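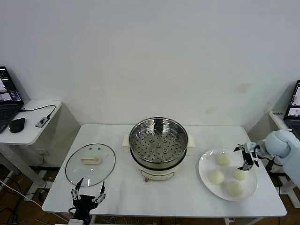

Figure 6. The bun task at the starting layout: lid on the left, steamer in the middle, plate on the right.

6. Recording your first set of examples

By now you have both arms powered up, the head camera is showing a picture, and you've had a little practice moving the grippers with the hand controls. Good! This section takes you through recording a real set, using the steamer and buns from the Stisari kitchen kit. We like to start people on this one because each hand has a clear job: the left gripper looks after the lid, and the right gripper moves the buns from the plate to the steamer basket.

One full run of the task, from the starting layout to the lid going on, is called an episode. The learning system studies your episodes and tries to copy what you did, so the way you move matters just as much as where the buns end up. A full set for this task is 52 episodes. Please don't try to do them all in one sitting.

6.1 Setting the table

1. Put the steamer pot at the center of the table with the basket already seated on top. One handle should point left and the other right, with the knob facing the robot.

2. Lay the glass lid flat to the left of the pot, handle up. Leave enough room for the left gripper to come down over the handle without brushing the pot.

3. Set the plate to the right of the pot and put four buns on it. Leave a little space between them so the fingers can get around each one.

4. Raise both arms to the ready position and check that the right gripper can reach every bun without stretching. If it can't, slide the plate, never the robot.

5. Look over the cables on both sides and make sure none of them can catch on the table when an arm moves.

CAUTION: Leave the steamer unplugged and the pot empty of water for the whole session. The arms are not sealed against steam, and you will be reaching into the work area between episodes.

6.2 Recording an episode

1. Open Oltumik on the recording laptop and choose the task named "buns to steamer." Check that every camera view is live and moving. A frozen view looks very much like a live one when the arms are still, so wave a hand in front of each camera to be sure.

2. Press Record and wait for the tone. Hold still for a breath or two before you begin.

3. With the right gripper, pick up the nearest bun, lift it clear of the basket rim, and lower it until it rests on the holes. Open the fingers gently and come straight up.

4. Do the same with the other buns. You may take them in any order, and in fact we'd love it if you changed the order from one episode to the next.

5. With the left gripper, take the lid by its handle, bring it over the basket, and set it down.

6. Bring both arms back to the ready position and press Stop.

7. Mark the episode Keep or Discard while it's still fresh in your mind.

NOTE: A small fumble that you recover from is well worth keeping – the system needs to see how a person puts things right. Discard the episode if a bun lands on the floor, if you have to reach in by hand, or if a camera view drops out.

6.3 Between episodes

Press Pause before you put your hands anywhere near the table. Then put everything back as in 6.1, but shift the plate and the lid a little each time and turn the plate as well. Mark Anthony Baluyot recorded his whole first set with the plate in exactly the same spot, and the arm he trained from it reached for that spot very confidently no matter where we put the buns.

Grip force for this task is set to 6 in the Stokex arm menu. If the fingers leave dents, lower it one step and try again on a spare bun. Swap out any bun that has gone dry or misshapen.

6.4 Saving your set

Choose Finish Set and leave the laptop lid open until the progress bar reaches 100. Type your name and a few words about anything unusual, such as a new plate or a change in the room lights. Vira Lysenko reads every one of these notes, so write as much as you like.

If the bar stops partway, see Section 9 before closing the program.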